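Mornport Institute of Technology
Automation Equipment Planning
Week 8: Costing a workstation for hand-held grippers

Read before the tutorial. Bring a draft equipment schedule for your own project.

1. Scope of the estimate

Students tend to price the grippers and stop there. An equipment submission at Mornport must cover everything needed for the station to operate on its first working day and to keep operating until the end of the funding period. For a tabletop station this includes the grippers, tracking, computing, furniture, cabling, enclosure, consumables, installation and operator time. Items already held by the department are listed at nil cost, with their location and condition, so that the assessor can see they have been considered.

Do not combine lines to make the schedule shorter. A single entry reading "accessories" will be sent back.

2. Capital and operating lines

In this course, an item is capital if it is expected to last beyond the first year and can be identified on the asset register. Grippers, tracking equipment and desks are capital. Tape, spare cables, replacement finger pads and task objects are operating costs. Installation is added to the capital item it serves.

Task objects need more attention than they usually receive. Clothing, containers and similar goods are inexpensive one at a time, but a folding or packing task may call for many sizes, colours and fabrics. State how many of each you intend to buy and where they will be stored. The Kollus worksheet allows $363 for the first set of garments and basins. You may depart from this amount if you attach prices.

3. Floor space and furniture

Measure the room yourself. The plans for the Nevside building date from 2003 and do not show later partitions or power outlets. Your sketch should give the table position, the operator's standing area, the path of any floor rails, the footprint of each stand and the line of any curtains. Leave room for a person to walk behind the operator while work is under way.

Table height and surface should be settled before any mounting hardware is ordered. A pale or patterned surface may suit some tasks and make others harder to record, and a change of table late in the project will affect every stand placed around it. Mark table positions on the floor once they have been agreed.

4. Cabling

Each hand-held device with a cable needs enough slack for the operator's full reach and a planned route back to the equipment. Draw both. Measure along the route, including vertical drops, and add an allowance for strain relief. Show where a cable crosses a walkway and cost the cover for it. One spare of every cable type is required in the schedule.

5. Quotations

Two written quotations are needed for each capital line. Where only one supplier can meet the specification, attach a statement of no more than 200 words explaining why. Check that both quotations include freight, tax and the same warranty period. In the Siriwardena case, covered in January, the cheaper offer left out mounting plates and calibration, and the difference had disappeared by the time the order was placed.

6. Tutorial task

Prepare a schedule for one two-handed station used for garment handling. Give quantity, unit price, supplier, lead time and expected life for each line. Mark any item whose failure would stop work, and say whether a spare is to be held. Submit the schedule and floor sketch together on one file.
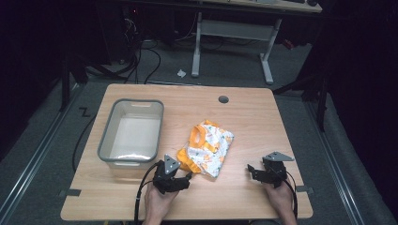 Issued by the Equipment Planning Teaching Group, Mornport Institute of Technology
Jan 30, 2025

Use a station of this type for the tutorial task: two hand-held grippers, each with a tracking plate and a cable, working over a table with a garment and a plastic basin. Include the stands, floor rails and black curtains in your schedule. Late schedules will be marked without written comments.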